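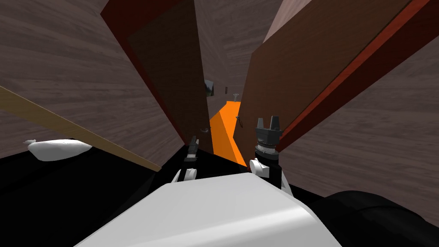
Marlene Marinho
Research software engineer, Dalen group

4.2 Planning with two views

The planner in Gernico takes its goals from the head view and its final corrections from the wrist view. In the head view both arms are present, so the target can be placed relative to each gripper before any motion is chosen. The search is stopped after 300 nodes. If no path has been found by then, the planner asks for a new torso pose and tries again, up to six times. Narrow spaces between panels use up most of this budget.

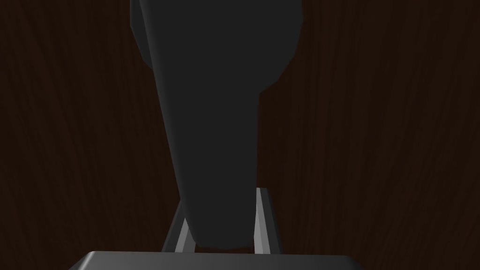

Figure 2. Simulated wrist view with the fingers on either side of a dark object.

The wrist correction is computed separately and does not use the object's full outline. Earlier versions of Gernico fitted a box to everything the segmentation returned, and this gave poor results on parts that change width. In Figure 2 the upper portion is much wider than the stem, so the centre of a fitted box says little about the place where the fingers should close. We now use only the pixels level with the fingertips. The margin on each side of the stem is measured there, and the difference between the two is passed to the Zistov controller as a sideways offset. Training of the segmentation network used 226 rendered sequences, all with dim lighting.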